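We use cookies to remember your settings and count visits. Accept | Manage preferences

Speaker notes: Keeping a crime series moving past book three

Okay, hello, find a seat, there are a few left down the front. I'm going to talk for 40 minutes or so and I've got a sip of water written into my notes in two places, so if I stop and drink, that's planned.

I write the Riis books. If you haven't read them, they're police novels set in a harbor town called Osta, and there are five of them now. Riis is the detective, and Riis is tired, and Riis doesn't eat properly. You know the type! I love the type. I grew up reading the type under a blanket.

(Ask: who here is on book one? Who's on two or more? Wait for hands.)

So the first book took me four years and the second took me eleven months, and the second one is better. I think I'd just stopped being polite to it. The third, Vandadska, nearly finished me off. The draft I handed in was 462 pages and my editor sent back a note that said, very kindly, that the murder happens on page 80. Page 80! In a crime novel! I had eighty pages of Riis going to the dentist and looking at boats.

(Pause for laugh. If no laugh, carry on, it's fine.)

What I'd done was this. By book three I knew the town so well that I wanted to show everyone around. The ferry office, the bakery, the hill road up to Alska where the rich families live. I'd turned into a tour guide, and readers who come for a body will put up with maybe one street of that.

We cut it to 266 pages of story plus a short ending, and the body turned up on page 18. All the dentist stuff went. The boats stayed, but somebody had to be hiding on one of them.

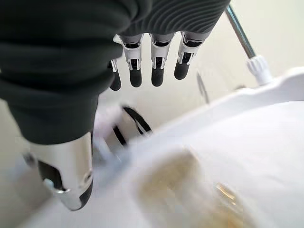 Next problem, then, and it's the one I get asked about the most in emails: how much of your detective's past do you hand over, and when? I used to answer this with a lot of talk about arcs. These days I say give them a bit per book and keep the biggest bit under a cloth. Look at the hand on the screen, with that dark gray fabric over the back of it. Three of the fingers are right out there in a row, and the fourth is mostly behind a fold, so all you get is a narrow white piece and a dark tip. I looked at that fourth finger longer than I looked at the other three. Do that with the sister, the divorce, the old case, whatever you've got. Let the tip show. In the Riis books it's the winter in Alska, and people have been writing to me about that winter since book two, and I've told them maybe a page and a half of it in total.

(Water.)

Now, side characters. I got this one wrong for years. In a stand-alone you can kill off the nice landlord in chapter six and everyone gasps. In a series the readers catch on. They meet a nice landlord and think, oh dear, well, goodbye. So in book four I brought in a very sweet landlord, gave him a cat, gave him a birthday party, and he's still alive. He's alive in book five too. I've had letters from readers who say they can't relax.

Keep a file on these people. I didn't, and the harbor master in Osta has brown eyes in one book and blue in the next, and he's left-handed when it suits me. I have a spreadsheet now. It's ugly. I open it every single morning before I write a word, and I add to it at the end of the day even when I'd much prefer to go and lie down.

(Check the clock. If running late, skip the bit on titles and go to villains.)

Titles: short, sayable, and please look them up first. Vandadska is a made-up place and I'm fond of it, but booksellers can't spell it over the phone – I've heard them try.

Villains. My only real rule is that the villain has to have something to do on the days when Riis isn't looking. For book five I wrote out the killer's whole October, shopping and all, and hardly any of it got used, but the two best chapters came out of a trip to buy paint. Try it with your own. Take ten minutes tonight and write what your killer has for lunch.

(Read the paint shop passage, start at "The bell over the door", stop before the second customer comes in. Slow down!!)

Questions now. Please do shout, I'm a bit deaf on the left.

Books are on the table by the door and I'll sign anything you put in front of me.

Related posts
The map of Osta, redrawn again
Why I stopped outlining the last chapter
Reading order for the Riis books
Five opening pages I threw away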